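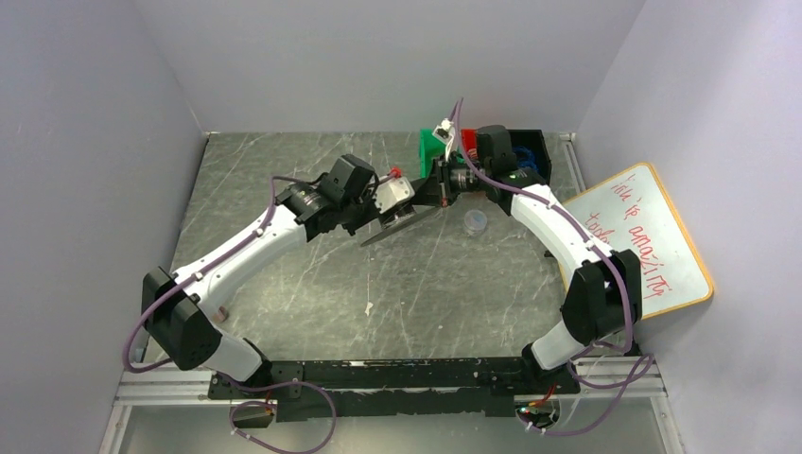 Thu 16 December

Tape day again. Started on the second box of Rirgate cassettes and got through three sides before lunch, which is slow even for me, but side B of the Karras boarding house interview has been re-spooled by hand at some point and whoever did it put a half twist in. Everything after the twist plays from the wrong face, so you get this lovely underwater mumble where there should be a woman talking about 1950s plumbing. Opened the shell, took the twist out, put it all in a new shell, played it again. She's clear as a bell now, and very funny.

For anyone picking this up after me: the Karras tape is item 1267 in the catalogue. The sticker on the case says something else. Go by the catalogue. I've pencilled the right number on the inlay card and left the sticker alone.

So, what's on it. The interview was done in 2000, in a kitchen by the sound of it (kettle, screen door, a dog that wants to be in the oral history). The speaker came out from Kalamata as a girl and her aunt ran the boarding house at Karras, up the hill from the Skumard cannery. I'd always had the boarding house down as a men's place, because that's what the town history booklet says, and the town history booklet has been copied into everything since, including by me in the grant application, whoops. She says flat out that the back half was women. Single women, mostly from the packing line, two to a room, and with their own stairs so that "the priest could sleep at night". That's a whole half of a building that has dropped out of the record!

I played that bit four times. Then I went and pulled the photocopied wages sheets to see if I could match any of the names she rattles off, and I've got two good ones and one maybe. The maybe is a surname the paymaster has spelled a different way on each of three sheets, so I'm calling it a maybe until I find a ship's list or a naturalisation notice. Please don't put her in the index yet.

Transcription notes while I remember them:

The side runs long, 119 minutes across both faces of a C120, and those thin tapes are horrible. Don't fast-forward it. Wind it at play speed or leave it be.

She swaps into Greek for anything to do with food or money. I'm transcribing the Greek in Greek and putting my English in square brackets underneath, and I'd like us all to do it that way from now on. Last year's transcripts just say [speaks Greek], which drives me up the wall, and most of the good stuff is in there. On this tape the [speaks Greek] part would have swallowed the only description we have of how the women sent money home.

"Tzoukboxi" is jukebox. Took me far too long.

There's a gap at the end of side A where the interviewer turns the tape and keeps talking. We come back in the middle of a story about somebody named Voula and a bicycle. I would give a lot to know how that story began. 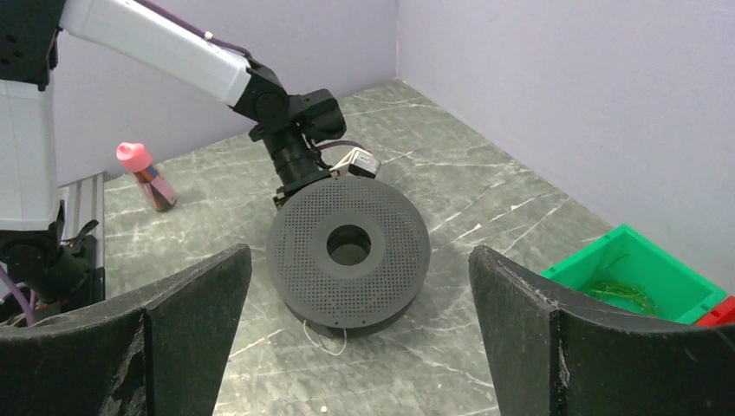 Eirini Stergiou
Oral history and sound transfer, Rirgate collection

After lunch, the strike. I've been putting this off.

What the booklet says about the 1961 walkout at Skumard is one paragraph: 700 workers out for eleven days, a settlement, everybody back by the weekend. It's written as if they'd all had a bit of a holiday. I grew up on that paragraph. We had it in Year 5, with a worksheet, and I coloured in a fish tin. I was pretty sure I knew about the strike, and when people at the community centre started in on it I used to nod along and wait for my turn to talk, which I'm not proud of.

On this tape she gets asked about it in the mildest possible way ("and do you recall the dispute?") and there's this long quiet, then she says, "Which one do you mean, love? The one in the book?" And off she goes. By her account the walkout started in the packing shed over the toilets being locked outside of breaks, and it was the women who walked first, nearly a full day before the men's side of the works came out. The Italians and the Greeks had been kept on separate lines on purpose, so they had to pass the word along at the tram stop in bad English. She does both halves of the conversation. It's wonderful. I had to stop typing.

Then the part the interviewer didn't follow up, and I wish I could climb into the tape and poke him. She says there were women who didn't get taken back. She doesn't say how many. She says "the ones with the loud mouths", and then that her aunt carried two of them for rent until March. That's all we get, then he asks her about Christmas.

I can half check it. The wages sheets have a hole right where you'd want them, but the boarding house ledger survives and Justano scanned it for us a few years ago. I went through the scans page by page. There are two entries with nothing in the paid column for week after week, and then in March both are ruled through in red. No names, only room numbers, and both rooms are at the back. I did a small lap of the desk when I saw that.

What I want to be careful of: it's one woman, speaking forty years on, and the ledger fits her story without proving it. Could be two people who were sick. Could be two people who skipped out. I've written it up in the notes as "speaker states" all the way through and I've kept my own excitement on this page where it belongs.

Equipment grumbles. The left channel on the good deck is down again. I cleaned the heads, demagnetised, cleaned them again, and got most of it back, so I suspect the cable. Swapped in the grey one from the drawer and it's fine for now. If you hear a faint tick on the first few minutes of the 1267 file, that's mine and I'll redo it. Everything from the jukebox on is clean. The azimuth needed a nudge for side B too, and I've put it back where it was afterwards, so start fresh with your own tape and trust your ears over my screwdriver.

Baked the two sticky open reels? No, I did not. I want to talk to somebody who's done that brand before. They can sit in the cupboard in their bags for another month, they've waited this long.

Files: preservation copy is in the masters folder, listening copy in the shared one, both named with the catalogue number and the side. The draft transcript is up to the end of side A with a few question marks in it. If your Greek is from the islands, have a look at the line where she's talking about the soup, please. I've got a word there that I'm sure is a dialect thing and my mum just laughed and wouldn't tell me over the phone.

Still to chase:

Her family, for permission to use the strike section by itself. The release form on file covers "educational use" and was signed in 2000, so I doubt anyone had the web in mind. I'd want to ask again anyway, given what's in it.

The interviewer's own notes, if they exist. He may have had the recorder off for part of it, and there's a clunk just before the Christmas question that bothers me.

Back stairs. If the boarding house had a separate set there should be something in the council building plans. I'll put in the request tomorrow before they shut for the break.

The booklet. It's due for a reprint and I'd like the paragraph changed, or at least a second paragraph put under it. I'll draft something over the holidays and circulate it, and you lot can tell me where I've overcooked it.

Side A of the next one is labelled "Skumard picnic, singing". Leaving that for Monday with a coffee.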